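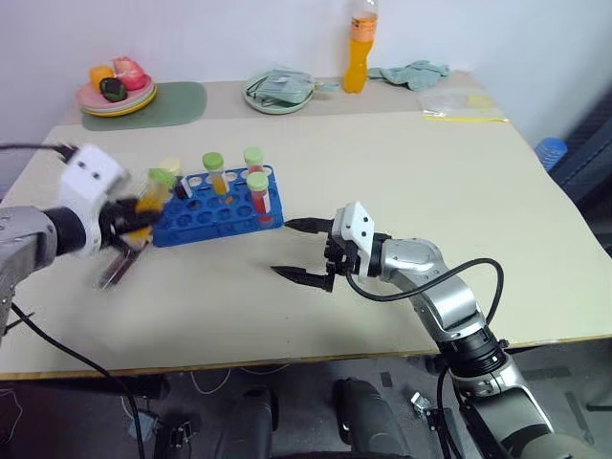 Capped test tubes and a blue rack.

Call for participants: home kitchen study on salt and everyday meals

Gastesis is looking for adults in Masdale and Madigan who cook at home and would like to take part in our study about salt in daily food. The study is called Zollura. We want to understand how much salt people really use when they cook for themselves or for the family, and if a simple change of seasoning can bring it down without making the dinner sad.

The study runs for 13 weeks and starts in July. You keep your normal shopping and your normal recipes for the first part. After that, you will get from us a box with spice mixtures and a small booklet of recipes, and we ask that you try them in your own kitchen. You do not need to be a good cook. People who mostly make soup, eggs or pasta are very welcome also.

Who can apply

You are 18 years or older.
You prepare dinner at home on most days of the week.
You live in Masdale or Madigan and plan to stay there until the end of the study.
You can read and write in English well enough to keep a food diary. Small mistakes are no problem for us.

Unfortunately we cannot accept persons who are pregnant, who have a kidney disease, or who follow a diet prescribed by a doctor. If you take medicine for blood pressure, please write this in the form and we will call you before we decide.

What we ask from you

You write a food diary on three days of each week, on paper or on the phone. You come to our office in Masdale for 6 visits. At each visit we measure blood pressure and weight, and you answer a questionnaire about taste and appetite. At the first and the last visit we also take a small blood sample and ask for a urine sample. Please plan one hour for a visit -- the first one can take longer, as we go through the consent form together. Evening times are possible on Tuesdays and Thursdays.

What you receive

Participants who complete all visits receive a payment of 823 dollars in total. It is paid in two parts, in the middle and at the end. Bus tickets from Madigan are paid back separately, so keep the receipts. You may leave the study at any moment and you do not have to say why. In this case we pay for the visits you have already made.

Your data is stored under a number and not under your name. The results will be shared with all participants in a short written summary.

How to apply

Fill in the short form at the Gastesis front desk or ask us to send it to you by mail. Applications are open from Wednesday, April 16, 2025 until all places are taken. Two people from the same household can apply, but please use one form for each person.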